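Give the gripper something floppy

Shoshana Whitfield

I have been comparing grippers for long enough to have a drawer full of fingertips, and I still get excited when a new pair goes on the arm. This month it was the Clirko fingers against the Durkton ones, and I am happy to report that I learned more from a bin of wire than from all the blocks I stacked in March.

Blocks are what most people test with. They're cheap, they stay where you put them, and you can run 60 picks before lunch and get a lovely table of numbers. I did it for years! But a block asks very little of a finger. Almost any two flat surfaces that close will lift one, and then you write "works well" in the notebook and buy the wrong gripper.

So my argument is simple. Test on the parts you find annoying. Kitting is perfect for this: wire harnesses, small solenoids, circuit boards, everything going from yellow bins to a steel tray with paper in it. A harness bends away from you. A solenoid has a plunger, a spring and a trailing lead, and you have to choose which part of it to go for.
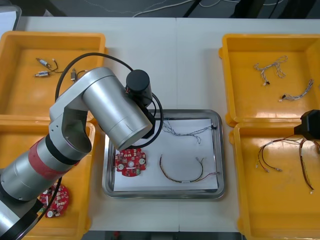
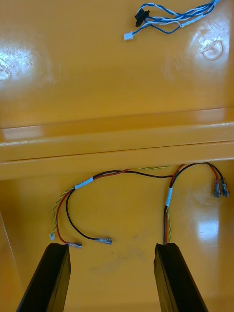
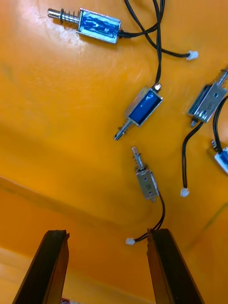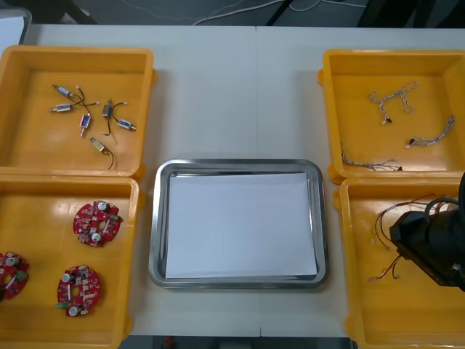

What the wrist camera is good for

I used to treat the wrist camera as a luxury. The overhead view shows you all the bins at once, and for planning the order of a kit I wouldn't give it up. But a black lead on a solenoid is a few dark pixels from up there. From the wrist you get the fingertips and the part together, and you can see which side of the wire each finger is on. The price is glare. Shiny yellow plastic throws the ceiling lights straight back at the lens (look at the rings on either side of the blue and white bundle in the second picture), and I'd love to see somebody compare cameras on that alone.

Pick something you'd hate to pick

We logged 1477 attempts across the two sets of fingers, and the ones I keep going back to are the misses. The Durkton tips were stronger and I had expected them to win easily. On harnesses I came to prefer the Clirko pair, mostly for how gently they close. Your parts may well say different, and I'd be delighted to hear it. Mahmoud are sending us a softer pad to try next, and I have already cleared space in the drawer.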